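Requesting a Replacement Library Card
Sterville Public Library – Helar Branch

Cardholders who have lost a card should report the loss before requesting a new one.

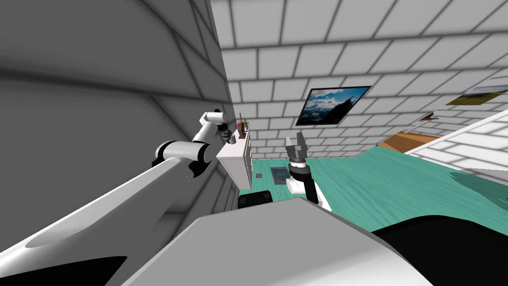
1. Call or visit the front desk and ask that the old card be blocked.
2. Complete Form 200, printing your name as it appears on your account.
3. Show photo ID and one piece of mail with your current address.
4. Sign the new card at the desk.

Holds and due dates move to the new card – no further request is needed. Cards reported lost before April must be renewed in person.

Page last revised 11/2/19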